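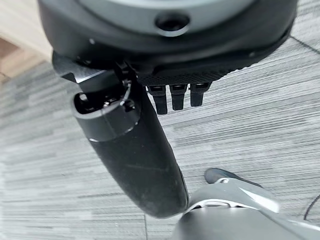 Grutau is looking for participants for a comparison study of robot grippers and wrist cameras, which will run in our workshop in Felleck until the middle of December. We want to learn how ordinary people guide an arm when they see the work only through the small camera at the wrist. Such a view is harder than many expect. A long black finger can fill the centre of the picture, the housing takes the top, and what remains for judging distance is the grey streaked carpet tiles and perhaps the toe of somebody's shoe. Some of our colleagues like this view and others complain about it every day, so we would like to have the opinion of people who do not work with us.

What you will do

Each participant comes for two sessions. In the first session you practise with the hand controller, and after this you do a set of short tasks with two different grippers on the same arm. The tasks are picking up a tea towel, placing a cup on a shelf, closing a drawer and sorting cutlery. In the second session the grippers stay the same but the camera position is changed, and you repeat the tasks in another order. After every set you fill in a short questionnaire on paper.

You will be told which gripper you are using, but we will not tell you the results of other participants before you have finished. Please do not discuss the tasks with friends who are also taking part.

Who can apply

We need 40 people in total. You must be 18 or older and able to stand for the length of a session, with a pause whenever you ask for it. Glasses and contact lenses are no problem. Experience with robots is not needed - we would in fact like that at least 12 participants have never used a robot arm or a game controller. Left-handed people are very welcome, as our last study had too few of them.

If you get dizzy easily from moving pictures on a screen, please mention it in your application. We will call you and discuss whether the study is suitable.

Payment and practical matters

You receive $100 for each completed session, paid by bank transfer. If you stop during a session you are still paid for that session in full. Parking behind the building is free, and the bus stop is a short walk from the entrance. Please wear closed shoes and tie back long hair. Jewellery on the hands should be left at home.

We record the camera picture, the movements of the arm and the sound in the room. Your name is kept separately from the recordings.

How to apply

Write to Femi Ogbonna at the Grutau study desk with your name, your age, your dominant hand and the times of day which suit you. Applications are open until 14 Oct 2022. Questions about the equipment or the safety rules can be directed to Abbas Arabzadeh, who is responsible for the arms and will be present at all sessions.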